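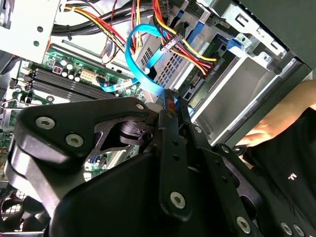 I finally got to the old tower. It had been under the desk in the back bedroom since we moved to Kļaviņa Street, and in all that time I turned it on maybe twice. The plan was to make it into a plain file box for the house: photos, scanned paperwork, and the music folder that has followed me through every computer I have owned. That comes to 600 GB once the duplicates are gone, and getting the duplicates gone took most of an evening by itself.

I didn't buy much. The case stays, the board stays, and the power supply stays until it gives me a reason to replace it. From Ukau I ordered 16 GB of memory, a tube of thermal paste and a bag of drive screws. The bag was the only part of the order that came on time. The screws turned out to be the wrong thread for one of my other cases, but they fit the hard drives I have.

Before I started I wrote down which cable went where. I have skipped this on other machines and paid for it. The little plugs for the power button and the lights are the worst, because the printing on the board next to them is tiny and I need a flashlight and my reading glasses at the same time.

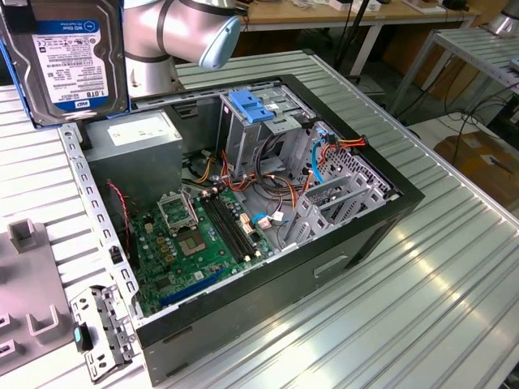
Storage was the part I went back and forth on. A solid state drive would be quieter, but for files that get opened a few times a year I don't need the speed, and a regular hard disk costs less for the same space. A 3.5-inch drive suits a case like this one anyway. The WD is that size, and the metal drive cage takes it without an adapter. The bright blue plastic latch on top of the cage clips drives in place. I wish every case had something like it. My last one, a Kotard, needed screws on both sides, and the far side could only be reached by taking off the other panel.

The cables are another matter. I have tried tying them back, and every time I need one it is at the bottom of the bundle. I leave them in a heap until the end now and tie them once.
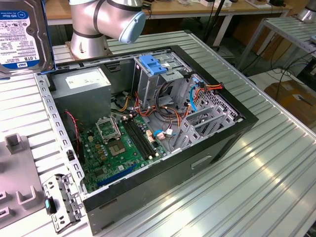

Is one terabyte enough for a home file box?
For us it is. Our files fill a bit more than half of it, and we don't keep movies. If you shoot a lot of video, get a bigger drive at the start, since copying everything over later takes longer than the rest of the job.

Asuka Okabe wrote to ask about backups. I keep a second copy of everything on an external drive in the hall closet and run Laduvura on it at 6 in the morning, before anyone is up. It's a dull program with an ugly window, and I have had no trouble with it.

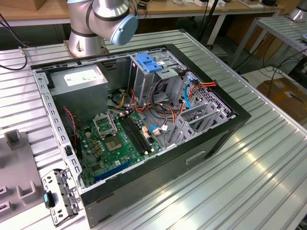
Page last changed: November

Memory goes in after the processor is settled and the load plate is down. With the slots empty there is more room for my hands around the socket. I use 2 sticks and check the manual for which slots they belong in, then push until the latches close at the ends.

Still on my list:
Drive screws in a labeled jar
A longer network cable for the bedroom
Dust filter for the front
Old receipts scanned, at least the tax ones

The tower will go back under the desk when I'm finished, up on a couple of wood blocks to keep it off the carpet.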